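Nesrin Kılıçarslan has been repairing and rebuilding motorcycle carburetors for long enough that people ship them to her in coffee cans. Her shop, Koltent, is a narrow unit with a roll-up door at the back and a lift she bought used. We talked in August, starting at seven in the morning because the place gets too warm to think in by noon.

She did not set out to specialize. "I was doing tires and chains," she said. "Tires pay the rent. Then a man brought in a four-cylinder that had been parked with gas in it, and two other shops had turned him down. I said I'd look. I had those carbs apart for a week."

The bike ran when she was done, and the owner told his riding club. Within a year she was seeing more carb work than tires. She now does 93 sets in a typical year, most of them from bikes built before fuel injection took over, and she still changes a tire if somebody asks nicely.

I asked what she sees most often.

"Pilot jets," she said. "The hole is tiny and old gas turns to varnish in there. The bike will start with the choke on, then it dies when you take the choke off. People buy a battery, they buy plugs, they buy coils. Then they come to me with all the new parts and the same problem."

She is not against owners doing the work themselves. About half the phone calls she takes are from people in the middle of a job, and she does not charge for those. What bothers her is drill bits and wire. A jet that has been cleaned out with steel wire may be larger than it was, and there is no easy way to tell by looking. She throws those away and fits new ones.

"Take a picture before you touch it," she said. "Write down the number stamped on every jet. Keep each carb's parts in its own tray. If you mix up the slides on some bikes it doesn't matter, and on some bikes it matters a lot, and you won't know which kind you have."

Her own method is slow. Each body is stripped, and all the rubber comes out before anything goes in the ultrasonic tank. She runs the tank warm, rinses with hot water, and blows out every passage with compressed air while holding a finger over the other end to feel for flow. Then she does it again the next day.
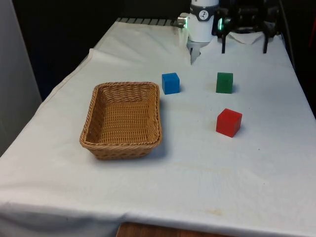 "The second cleaning is where I find things," she said. "The first one loosens it up. If I put it together after the first one, maybe it's fine. But I've had a bike come back from three states away, and I paid for the shipping both ways. So now it's two days, and customers can be annoyed with me about the wait."

The wait is real. When we spoke it was five weeks. She keeps the list in a paper notebook with the date each box arrived, and she works straight down it. A customer once offered to pay double to move up and she told him the price was the same and so was the line.

Parts are the other holdup. For the common Japanese carburetors she can still get needles, float valves and bowl gaskets without much trouble. She buys most of her rubber from a small supplier called Priedītis, which cuts gaskets to order from drawings. For float bowls and caps she depends on a shelf of dead carbs she has collected over the years, some from swap meets and some from a dealer that closed.

Cheap rebuild kits are a sore point. She has tried a number of them and measured what came in the bag. "The gaskets are usually all right," she said. "The jets, I don't trust. I had one stamped as a 35 that flowed like something else entirely. If your original brass is in good shape, clean it and put it back. Use the kit for the O-rings."

I brought up ethanol, expecting a speech. She shrugged.

"It's what's at the pump. It pulls in water and it's hard on old rubber. If you ride every week you won't have a problem. If you're going to park it for the winter, shut off the petcock and run the bowls dry, or open the drain screws and let it out into a can. That takes ten minutes. I'd lose some business if everybody did it, and that's okay."

Her own motorcycle is a 641 cc twin called an Akau, built in small numbers by a company that no longer exists. She bought it as two crates and a frame. It took her three winters to get it on the road, mostly because the crankcase had been cracked and badly welded by an earlier owner. The carbs, she said, were the easy part – she had them done before she had a wheel on it.

She rides it to work when it is dry and does not baby it. There is a dent in the tank from a garage door and she has no plans to fix it. "I've got the paint code somewhere," she said. "I never get around to it."

The other machine in the shop is a Vorko flow bench, which takes up most of one wall. It pulls a measured amount of air through a carburetor body so she can compare one against the next in a set. She paid more for it than she has ever paid for a bike. For stock engines it is mostly a check on her own work, but it has caught worn throttle shafts that felt fine by hand.

"A worn shaft leaks air, and then you can't get a steady idle," she said. "People sync and sync and sync. You can't sync around a leak."

I asked whether she worried about running out of old bikes. She said she gets asked that a lot, and that the bikes arriving now are the ones from the nineties that people her age wanted when they were 20. After that she supposes it will be fuel injectors. She has already cleaned a few sets for a friend who races, and the tank handles them well enough.

She has had one helper, a high school student who stayed for two summers and went on to a machinist program. She would take another if one came along who could stand doing the same job 4 times in a row, once for each carb, without rushing the last one.

By then it was close to eleven and already hot. There was a box by the door that had come in that morning, and she wanted to get the bowls off and see how bad it was before lunch.

Contact the editors | Copyright, all rights reserved | Back to top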